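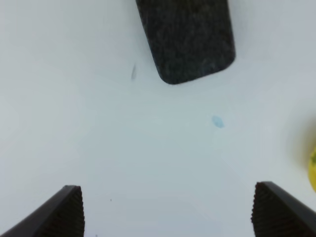 Figure 3. Felt block on a white writing surface, with a gray streak and a light blue smudge.

4. Cleaning and Care of the Writing Surface

This section covers routine erasing, removal of residue, and care of the felt block for Skarnemier writing boards. Read it through before using any liquid on the surface.

4.1 Routine erasing

1. Let fresh ink dry for a few seconds. Wet ink spreads under the felt and leaves a haze.
2. Place the felt flat on the board. Do not tilt the block onto one corner.
3. Wipe in straight, overlapping strokes from top to bottom. Use light, even pressure.
4. Lift the block at the end of each stroke and start the next stroke from the top.
5. Look at the surface from an angle under room light. Pale marks are easy to miss when viewed straight on.

Note: Small traces such as those in Figure 3 are classed as light residue. Go to 4.2. If writing can still be read after two passes with clean felt, go to 4.3.

4.2 Light residue

1. Wipe the mark with a dry, lint-free cloth.
2. If the mark remains, dampen the cloth with clean water and wring it out fully.
3. Wipe from the outside of the mark toward its center.
4. Dry the area at once with a second cloth.
5. Wait until the surface is fully dry before writing on it.

Pale colors, light blue in particular, may need a second pass. Turn the cloth to a clean side first.

4.3 Heavy residue and old ink

1. Test the cleaner on a lower corner of the board. Wait 3 minutes and check for dull spots.
2. Apply Prulletti Board Fluid to a cloth. Do not spray the board directly, as fluid can run behind the trim.
3. Wipe an area no larger than the cloth, then move to the next area.
4. Rinse with a damp cloth and dry.

For permanent marker, write over the old line with a dry-erase marker, wait a few seconds, and erase both together. Repeat if needed, then clean as above.

CAUTION: Do not use scouring pads, powder cleaners, acetone, or paint thinner. These scratch or soften the coating, and the damage cannot be repaired.

CAUTION: Board fluid is flammable. Keep it away from heat and open flame, and open a window when cleaning a full board.

4.4 Care of the felt block

A loaded felt puts ink back on the board. Clean the block when it starts to leave streaks.

1. Take the block away from the board, outdoors if possible.
2. Tap the felt side against a hard edge to release dust.
3. Brush the felt in one direction with a stiff, dry brush.
4. Wipe a clean part of the board with it. If streaks appear, brush again.

Replace the block if the felt is hard, torn, or coming away from its backing. Expected felt life is almost 1,000 full-board wipes in normal use. Dark felt does not show ink build-up clearly, so judge it by the marks it leaves and not by its color.

Note: Do not wash the felt. Water can loosen the adhesive.

4.5 Storage

Store the block felt side down on a clean, dry tray. Keep board fluid upright with the cap closed. One 200 ml bottle is supplied with each Vundel accessory kit.

Section revised 2019-03-15, R. Wijesinghe. Continue to Section 5, Trim and Tray Replacement.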